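Hi Odette,

Quick catch-up on the Norstead house, 3 May 2026, and sorry it's a bit of a ramble! The last of your grant went on shelving and cleaning supplies, so I wanted you to hear how the downstairs is coming along.

The back room is nearly done. Ignacio and Sevim spent two long afternoons in there pulling out old newspapers, dead houseplants and a frightening number of jam jars (Sevim kept a few, she makes quince jelly). We'd budgeted $300 for hauling and only used $60 of it, so I'd love to put the rest toward paint for the hallway if that's okay with you.

The big brown wooden piece stays. Gönül wanted it gone at first, but it's solid and the drawers run fine, so we're working around it and keeping the trash bin next to it while we sort. Small stuff goes straight in, and anything we're arguing about gets a box and a week to think. We now have 12 of those boxes, which is probably too many!
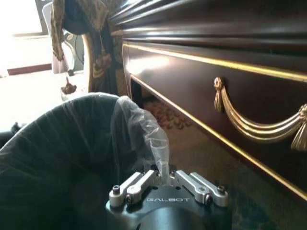 Clear plastic bag at the bin, beside the brown wooden furniture.

Still to do: the pantry, the window latches, and the rug, which Doğukan thinks he can save and I think he can't. We're hoping to have the first guests in by September. Let me know about the paint money when you get a minute, and come by for coffee, the kettle's unpacked now.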